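Building a static mask for wrist camera training data

This page covers the mask step of the Drilum pipeline. It assumes you have recorded episodes and can load the wrist stream as arrays. Camera calibration is covered on its own page.

Background

A wrist camera sees its own gripper in every image. Those pixels change very little as the arm moves, but they are large, dark and high in contrast, and an image encoder will spend capacity on them. In Ayane Uchida's first comparison, a policy trained on unmasked images kept reacting to the gap between the fingers after the target object had been removed from the table. Training with the mask described here reduced that behavior. It did not remove it.

The mask has two layers. Layer A holds pixels that belong to the gripper body and never move relative to the camera. Layer B holds every pixel the fingers can reach between fully open and fully closed. Keep the layers separate. Layer A is always applied, and layer B is applied at random during training.

What you need

One set of episodes with the gripper at varied openings
The gripper position log for those episodes
Python with NumPy and OpenCV

Step 1. Sample images

Draw 4,000 images across all episodes. Do not draw them from one episode, or the background will vary too little and parts of the table will end up in the mask. Convert to grayscale and resize to the training resolution first. A mask made at full resolution and scaled down later leaves a soft edge.

Step 2. Compute the variance map

Take the per-pixel variance over the whole sample. Gripper body pixels come out low. Threshold at 42 for 8-bit images, then look at the result over a sample image before you go on. Glossy housings need a higher value.

Step 3. Split by gripper position

Sort the sample into 12 bins by logged opening. Run the variance map again inside each bin. Finger pixels are low within a bin but shift from bin to bin. The union of the low-variance regions, minus layer A, is layer B.

Step 4. Clean up

Run a morphological close with a 13-pixel kernel, then discard connected regions that do not touch the image border. Grow layer A by two pixels. Leave layer B as it is, since growing it eats into the contact area at the fingertips.

Step 5. Apply

Fill layer A with the dataset mean. Fill layer B the same way on half of the training images, chosen at random. At inference, fill layer A only.

Checks

If the policy stops short of the object, layer B is probably too large at the tips. Kenta Kudo saw this after a finger swap where the old mask was reused. Rebuild the mask whenever the fingers or the camera mount change. 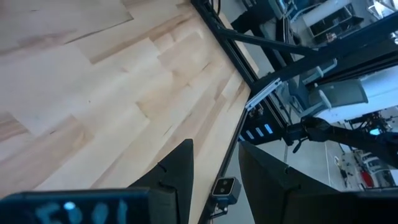
Display elements on the housing need their own pass. Text or indicators that light up and change will raise the variance and punch holes in layer A, and the close in step 4 only fills the small ones. The glowing blue characters on the dark housing at the bottom left are the kind of region to draw in by hand as a polygon. Do the same for matte black fingers wherever they overlap a black frame rail, as the threshold has little contrast to work with there. Save the polygons with the mask file so that the next rebuild picks them up.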